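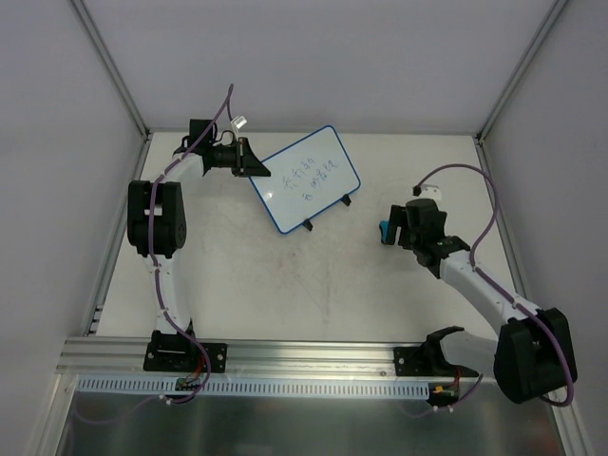
You can't spend a whole afternoon looking at dry-erase boards, a reader wrote to me when I mentioned I was going to the Prullodero open day, and if you can, please don't tell us about it. Well, sorry! I stayed until they started stacking the chairs, and I'm telling you about it.

Posted 2004-08-11

Prullodero makes boards. Big ones for classrooms, middling ones for kitchens, and the little stand-up ones for desks, which are the ones I care about. I've had a thing for the little ones ever since I gave up on sticky notes in January (they kept ending up on the bottom of my shoe). Give me a small white board with a colored rim and a pair of feet under it and I'm happy. Blue rim with black feet is still my favorite combination, and blue ink to go with it. Chinese characters in blue marker look especially good on a board that size, much better than my shopping lists do.

Parking was a mess. The sign pointed to the Rudard lot next door, the Rudard lot was full of Rudard people, and I ended up on the grass by the loading dock with everybody else. Then you sign in, you get a sticker and a marker (black, fine tip, already dead by the time I got home), and they send you off in groups of 14.

The cutting room comes first. The board material comes in as large sheets and gets cut down to size, and it's so loud you can't hear the guide, so I learned very little in there except that the offcuts go in a bin by the door and you're allowed to take some. I took 4. They're going to be coasters or labels for the seed trays, I haven't decided.

After that it's the rims, and I could have stayed there all day. The rim goes around in one piece with a single join, and they try to put the join at the bottom where you won't look at it. I went home and checked all of mine. Two of them have it at the side, and now it's all I see. They had nine rim colors laid out on a bench, including a sort of mustard that has been discontinued and that I would have bought on the spot. The blue outsells the rest, the guide said, and has every year.

Then the feet. I asked too many questions about feet. What I wanted to know was why some desk boards stand bolt upright and others lean, and the answer is that a bit of tilt is easier on the eyes under ceiling lights, but a board that leans needs more room behind it. Mine at home lives on a windowsill, so upright it is. They let us press on a few samples to see which ones skidded. The softer feet hold better – they also pick up every crumb on the table, so take your pick.

The part the kids liked was the wiping bench. They had boards written on at different times, some that morning and some left for weeks, and you got a cloth and had a go. Fresh ink came off with nothing. The old stuff needed spray and a bit of shoulder. One board was said to have been wiped 234 times and I couldn't tell it from a new one, though I'm not sure I was looking for the right things. Somebody behind me asked about permanent marker and got a long answer about going over it with dry-erase ink first and rubbing both off together. I've tried that at home. It works if you're quick.

Lunch was a Magnusson van in the yard, fish rolls, long line, worth it. Bring cash.

The shop at the end is one table in the entrance hall. Seconds were half price, mostly scuffed rims, and I bought a small one with a scratch in the corner that I'll never notice once there's a list on it. They also had Grokmont markers, which I hadn't tried before. The blue is lovely and dark and doesn't go streaky on a small board, but the caps are stiff and I've already got ink on my sleeve.

If you go next year, wear shoes you don't mind getting dusty and ask to see the rims twice. The afternoon groups were smaller than the morning ones. Restrooms are past the shop table on the left, through the door that looks like a closet.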